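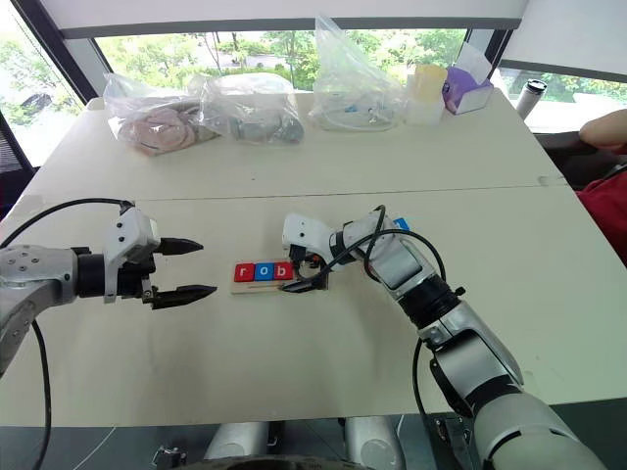
Sorting the letter blocks

Posted in: Small storage

The letter blocks have been the worst-kept thing in the house for nearly 6 years. They came from three sources, they are not all the same size, and until July they lived in a drawstring bag with a hole in it. I finally sat down and did them properly, and these are my notes, mostly so that I can find the measurements again.

The count first. There are 87 blocks. Two alphabets' worth would be 52, so on paper there is plenty to spell with. In practice the spread is poor. We have nine of the letter e, which is fair enough, but also seven of the letter k and only one h. Leonilde Morais passed on a tin of spares when her two outgrew them, and I suspect the k surplus is hers.

All of them are lower case, and that causes the one real sorting problem. A b turned upside down is a q, near enough, and a d turned upside down is a p. On the older blocks the letter has a thin line printed under it to show which way is up. On the newer ones it does not. I went through the doubtful ones twice and put a pencil dot on the bottom face. The dot rubs off after a while and will need doing again.

Sizes: I measured a sample with the callipers. The older blocks are 30 mm along each edge, give or take half a millimetre. The newer ones are 28 mm. You do not notice this in the hand but you do notice it on a tray with a raised edge, where three small ones slide about and three large ones stay put.

About trays. Short words go on a small wooden one, three blocks in a row, and that has turned out to be the most used thing in the whole arrangement. Three is a good number for a beginner. It covers most first words (cat, dog, bus) and a fair few names if you are willing to shorten them. "rob" works well in red, blue, red. I have been keeping to alternating colours where the letters allow it, as it makes the gap between one letter and the next easier to see. Where they do not allow it I leave a finger's width between blocks.

For longer words I tried a length of skirting offcut with a strip of beading glued along the front. It holds eight large blocks or nine small ones with a bit of slack. The first version had the beading too high and covered the bottom third of each letter, so g and y lost their tails. 6 mm is high enough to stop a block going over and low enough to read.

Bags: clear ones, always. I had been using the opaque Stiden pouches, which are well made and close properly, but I was opening four of them to find one thing. Clear bags stood in a row at the back of the table take up very little depth and need no labels. The same goes for leads, sponges and the other odds and ends that end up on that table. The zip-top sort lasts longer than the press-seal sort. The press-seal ones split at the corner within a couple of months if there is anything square in them, and blocks are very square.

I did consider a divided box. Cosimo Parisi has one from Prula with 26 compartments and likes it. I worked out the space and decided against it: each compartment would have to take nine blocks to cope with the letter e, and the x compartment would hold one. Vowels in one bag, common consonants in a second and everything else in a third is cruder but quicker to put away.

Cleaning was a barely damp cloth with a drop of washing-up liquid, then an hour on a towel, letter side up. Do not soak them. One of the older ones was left in a bowl of water a few years ago and has had a crack across the grain ever since.

Still to do:
- sand the corner of the offcut rail
- find a second h
- decide what to do with the k blocks
- re-dot the b, d, p and q blocks in the autumn

If anyone has a spare h at 30 mm, I will swap it for as many k as you can carry.

Filed under: blocks, trays, storage
2 comments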